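Suche in dieser Liste: Suchbegriff eingeben
2 Antworten — 0 Mal geteilt

Betreff: Re: Aufnahmen Zullolard, Stand September

Despina Vlachou schrieb:
> 279 Durchgänge sind im Kasten, 51 davon hat Grindham
> zurückgeschickt. Begründung: »zu ordentlich«. Was heißt das?

Hallo Despina,

das heißt, dass du aufräumst. Lass es. Das Modell soll Tische kennenlernen, wie es sie bei mir zu Hause gibt — Kabel quer, Blumen neben der Seife. Bis Montag bitte 60 neue, gern so: 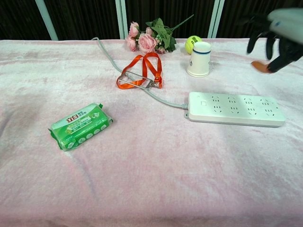

Rosa Decke, Steckdosenleiste, Seife, Hand noch in der Luft.

Den Becher bitte nicht abspülen, er ist aus Papier.

Tsehay Teshome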